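March 30, 2024
Bench notes - wooden table, cable and bracket layout
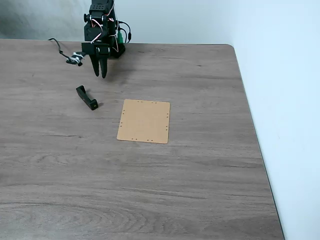 Carrying on from the January entry. The aim is still to settle where the loose parts live so the table can be cleared without hunting for things. Bushra Kazmi asked for the layout to be written down before the Hagedorn order is unpacked, so this is the record.

Long black cable: leave it along the back of the table, coming in from the left. Do not pull it straight. The slack is needed when the base block gets shifted, and a straight run puts load on the plug. Replacement length on the shelf is 3,000 mm, which is more than we need. Cut only if the current one fails continuity.

Green connector: check seating by hand before power. Retention was poor on the last Etlow batch, fine on the one before. If it moves, swap the plug and log it.

Clip with the white and gray wire: stays on the cable for now. The wire wants to be rewound neatly and tagged at one end. Not done today.

Black bracket: this is the piece in question. L or channel profile, raised lip along the length. Compare against the Wurnent drawing. Nominal length on the drawing is 200 mm, and I have not put calipers on ours yet. Check both ends for square and note any marks on the end faces before cleaning, not after. Last time a mark was wiped off with solvent and we lost track of which part was which.

Load check for the bracket, once measured: clamp one end, hang 500 g off the other, leave for 60 minutes, read deflection. Repeat with the lip facing down. I expect the second figure to be worse - no data yet.

Table surface: bare wood is all right for sorting but small screws roll. Suggest a mat on the left half only. The right half has to stay clear for the block and its cable.

Open items
- caliper the bracket
- rewind and tag the wire
- ask Rotadville about lead time on plugs
- mat, left half

BK to initial once the bracket figures are in.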